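Speaker notes: Setting one place at a table
Sneha Bansal, afternoon session, Vindum training room
Slides 2 to 9

Slide 2. Scope
One diner, one tray, one spoon. Cups and napkins are in Gaurav Shakya's talk, so refer those questions to him. State the terms once: "cover" means everything laid for one person. "Bowl" means the dish; for the spoon, say "head."

Slide 3. Bowl and spoon
Point out the angle of the spoon. The head is farther back and the teal handle runs toward the lower right. For a finished cover the handle should be square to the table edge. The large green bowl sets the spacing, so place it first and measure the spoon gap from its widest point, at the rim.

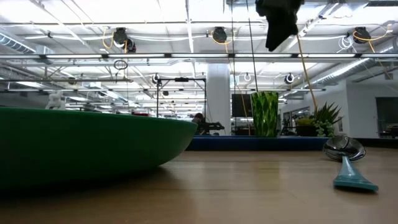 Slide 4. Order of placement
Tray, then dish, then spoon. Narendra Rawat teaches spoon before dish. Mention it, do not argue it. His order works on narrow tables where the dish goes down from the far side.

Slide 5. Tray and plate
The round green plate is centered on the blue tray. The spoon is still on the tabletop, below the tray, with its light-blue handle angled down to the left. Ask the room where it should go before moving on.

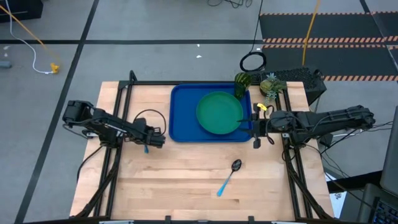 Two answers are acceptable: on the tray to the right of the plate, or on the table to the right of the tray. Pick one and keep it for every cover in the room. If the tray will be carried, the spoon goes on the tray.

Slide 8. Practice
Pairs, 8 minutes. Handout 3665 has the spacing table. Sneha Pal collects the sheets.

Slide 9. Questions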